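Teaching a Gripper to Tidy Up: Workshop Tips for the Software Side

Posted Sunday, June 24, 2018

If you've been following along, you know the hardware part of my tidying project has been behaving itself for a while now, and it's the software that keeps me up past my bedtime. I get a fair amount of mail from people who have built or bought an arm, bolted it to a cart, and then sat there wondering what to type. So I've gathered up the tips I find myself repeating, in no special order, with a cup of tea at my elbow. Take what you need and skip the rest!

Start with one small job

Everybody wants the robot that cleans the whole bedroom. I did too. Pick one job you can say in a single breath, such as "put the loose thing in the box," and write that sentence at the top of your planning file. Mine is still there, in capital letters. When I catch myself adding a branch for socks, I go back and read it.

Snacks turned out to be a lovely thing to practice on. They are light, they're cheap, they come in every shape you could ask for, and if you squash one you can eat the evidence. A round fruit and a flat packet will teach you more about grasping than a whole drawer of matching blocks.

Let the perception code say "I don't know"

My first detector was very sure of itself. Every patch of color was something, and a flower printed on a bedspread was a plum as far as it was concerned. I lost most of a weekend to that plum. What finally helped was adding an "unsure" result and making the planner treat it with respect: if the answer is unsure, move the camera a little and look again before reaching for anything.

Patterned cloth is the big troublemaker. If you only ever test on a plain tabletop you'll have a grand time and then fall flat on your face in a real room. Shiny fabric is worse, as the highlights slide around when the camera moves and a simple color threshold goes chasing after them. A few things that have worked for me:

Ask for two kinds of evidence before you call something an object. Color plus a bump in the depth reading is a good pair. A printed flower has the color and no bump.

Don't throw away the folds. Wrinkles in a blanket do make bumps, so keep some bare blanket pictures in your training folder and label them as nothing at all.

Metallic and clear wrappers fool a lot of depth sensors. I fill the holes in the depth picture from the neighboring pixels, and I mark those pixels as guesses so the planner knows not to lean on them.

Show it how a person does it

I held out against learning from demonstrations for a long time, mostly from stubbornness. I liked my tidy rules. But there is so much in the way a person comes at an object - the angle, the little pause, the way you open your hand wider for something you're not sure of - that I could never have written down. A hand-held gripper with a camera on it gets you that, and you can carry it to wherever the mess is. 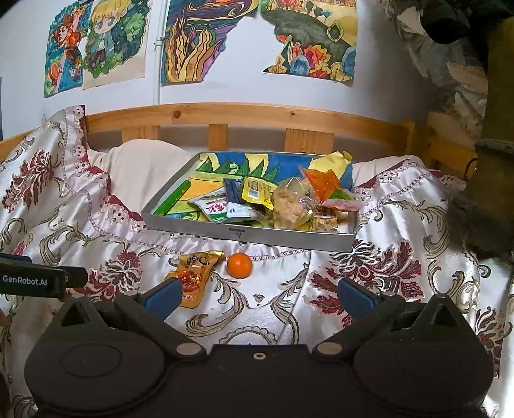

Do keep the fingers in the camera's view the whole time. The model learns the gap between the pads and the thing it wants, so if you can't see both pads, it can't either. I set my lens once, tighten it, and check it against a saved picture at the start of every session. It only takes a moment and it has saved me from binning a whole afternoon's work.

My first useful batch was 88 demonstrations, which sounds like a lot until you sit down and do them. Spread yours over several sittings. When I did them all in a row my hand got lazy, and so did the robot! Change the starting spot each time, too, and turn the box now and then. Mine once learned that the box was always on the right, and it went on politely dropping oranges onto the floor when I moved it.

Name your recordings something you'll understand

I keep a plain text file next to each batch with the room, the object, and whether the try was a good one. For a while I used a little labeling program called Goster, and I still like it for scrubbing back and forth through a recording. But whatever tool you use, write down the bad tries as well. A missed grasp with a note beside it is worth keeping. A missed grasp with no note will quietly teach your robot to miss.

Choosing the order of things

When there's more than one item loose, the planner has to pick. My rule is nearest to the gripper first, unless one item is touching another, and then the one on top goes first. I tried something much cleverer with a scoring table and 22 settings, and I could never remember what half of them did. The simple rule has only let me down with long skinny packets, which like to lie across everything else.

For putting things into a box that's already rather full, don't aim for the middle. Have the code look for the lowest patch inside the rim and let go above that. I lift by about 4 inches before moving sideways, and that clears the sides of any shallow box I've tried. If yours are deeper, measure them and put the number in the settings file where you can find it again.

Soft surfaces need a soft touch in the code

A table pushes back and a mattress doesn't. If your program waits for a firm bump before it closes the fingers, it'll keep on driving down into the bedding like it's looking for the floor. I cap the downward travel and close the fingers when the cap is reached, bump or no bump. Then I check the finger opening afterward. Fully closed means we missed, and anything in between means we've probably got hold of something.

Please do put a speed limit in as well, in the lowest layer you have, so no bright idea higher up can get around it. Mine lives in the motor controller and I have to plug in a cable to change it. That's a nuisance, and I've left it that way on purpose.

Retry, but not forever

Three quick tries in exactly the same spot will give you three identical misses. After a miss, I have the arm back up, look again, and come in from a new angle. I allow 7 tries for the whole job, and then it stops and plays a little chime so I can come and see what's the matter. Usually it's a wrapper that has slid into a fold of the blanket.

Odds and ends

Save your settings together with your model. I have an old one that worked beautifully and I will never know what lens crop it used.

Run the new program with the motors off the first time and just watch what it says it would do. I print the plan in plain words: reach, close, lift, move, open. If it reads silly, it'll look silly.

Test in the morning and again in the evening with the lamp on. My detector and my lamp did not get along until I added some yellow-lit pictures to the pile.

If two programs both think they own the camera, you'll get frozen pictures and no warning. Check the time stamp on every picture and refuse anything stale.

Keep one tidy-up run that always works and go back to it when you're discouraged. Mine is a single orange on a dish towel, and I run it more often than I'd like to admit.

I've promised several of you a page on the Trolollow scheduler and how I got it to share one small computer with the detector. I'm still untangling my notes on that one, so look for it later in June if the week is kind to me.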